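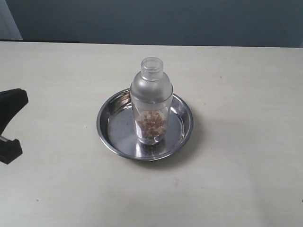 Figure 4. The shaker in its steel dish on the bench, with the gripper open at left. The lower cup holds brown granules.

3.2 Bench and test objects

The arm was built in a shared workshop in Brernholm and stayed on the bench where it was put together. Other members used the room in the evenings, so anything we set out had to be quick to clear away and easy to put back in the same spot. We kept to household objects for that reason. The shaker and dish (Figure 4) were the pair we used most.

The shaker gave the Podolero software more trouble than any other object. Its cap and lower cup are clear and the part between them is frosted, and the depth sensor often returned a grey patch for the middle and almost nothing for the rest. The polished dish made this worse, as the bottom of the cup is mirrored in the metal. Filling the cup partway with granules gave the sensor a solid colour to work from. We left the top open in all trials, so a bad tilt would show up as a spill. The raised rim of the dish caught most of what came out.

3.3 Gripper changes

The first set of fingers, printed to the Prorkico pattern, was too narrow and let the shaker turn as it was lifted. We redrew them with a flat tip and rounded corners and printed them again in August. The motor and its bracket were kept — both came from a Stöcker label printer — and only the mounting holes had to be moved.

With the new fingers we ran 82 lifts over six evenings. A lift counted if the shaker cleared the rim of the dish and was set back down upright. Two lifts were thrown out after a loose cable stopped the wrist. Results for the remaining lifts are given in Section 4, sorted by approach height.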